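The Best Thing That Happened to Our Crew

I clean and set up holiday apartments for a living, and I have done it for 11 years. When Kellix told us that robots would be joining the changeover crews at Busamside, half the break room went quiet. I was one of the quiet ones. I'm writing this because I have changed my mind, and I'd like other people in my line of work to hear why.

Start with what the job does to a body. A changeover is bending, reaching, lifting and wiping, and then the same again next door. Theda Vogler taught me the work, and by the end she couldn't close her hand around a spray bottle. She was proud of her rooms. She should have been able to leave with her wrists in one piece.

So I signed up for the training group in March. We learn in simulated rooms first, where the robot's two arms become yours and you work out how to come up to a piece of furniture without sweeping everything off it. I loved it from the first morning! You find out how much you know. I had never put into words how I dust around a lamp, and suddenly my way of doing it was worth something to an engineer.
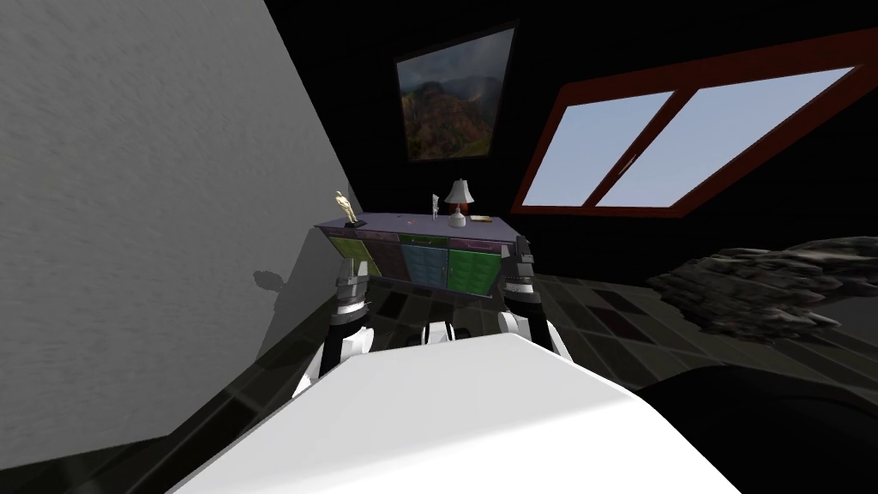
Simulated training room, with the sideboard ahead and a gripper to either side. Credit: Benedikt Lammers

That is the part I want managers to understand. The people who have cleaned 20 rooms in a row know where the trouble is: the small things standing on top of a cabinet, the narrow bit of floor, the vase that tips if you breathe on it. Ask them early, and pay them for the answer. Our trainers got a higher rate, and Gerd Reuter fought hard for that – I think he was right to.

I don't want to pretend it's all sunshine. Hannelore Pfeiffer worries about hours, and so do I. If the machines take the heavy rounds and the company simply cuts shifts, then we've swapped sore backs for empty wallets. We need the hours promise in writing, for every crew, with the training open to anyone who asks.

But I go home less tired now. I talk to guests again. Last month a new girl asked me to show her the arms, and we stayed in the practice room until they turned off the hallway lights.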